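I have been writing perception code for robot arms long enough to remember when we were all proud of finding a red block on a white table, and I say that fondly, because it was hard and we were young. But I think my field has stayed too fond of that table. When our planner at Takham fails in somebody's kitchen, the first thing people ask for is a bigger model, and I have come to believe (after many cups of coffee with very patient colleagues) that what we need first is software that is willing to say it isn't sure.

Take glassware. A depth sensor looks at a clear tumbler and quite often reports the tablecloth behind it. Stack a few cups inside or on top of one another and the segmenter hands you one tall object with a funny waist, and the planner, bless it, believes every word.

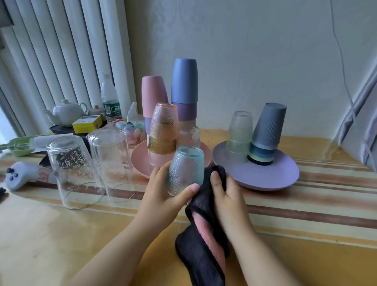

Mirela Nogueira

Drying a cup is such an ordinary thing! One hand holds it upside down by the side, the other presses the cloth against it, and the cloth covers up a good part of the very thing you are trying to track. Then there is the glossy cover over those stripes, throwing light back, and the pink and lavender plates with their stacks waiting behind. My old tracker would have lost the blue cup the moment the cloth touched it, and then carried on with perfect confidence.

Issa Farah and I argued over this for most of June. He wanted a finer grasp planner, and I wanted every pose to travel with its doubt attached, all the way down to the controller, so the grip could soften or the arm could stop and look again. We tried mine on 20 recorded runs, and it was slower, I'll admit that freely, and Issa still brings it up. I would still take the slow one in my own kitchen, where the glasses came from my grandmother and there are only two left.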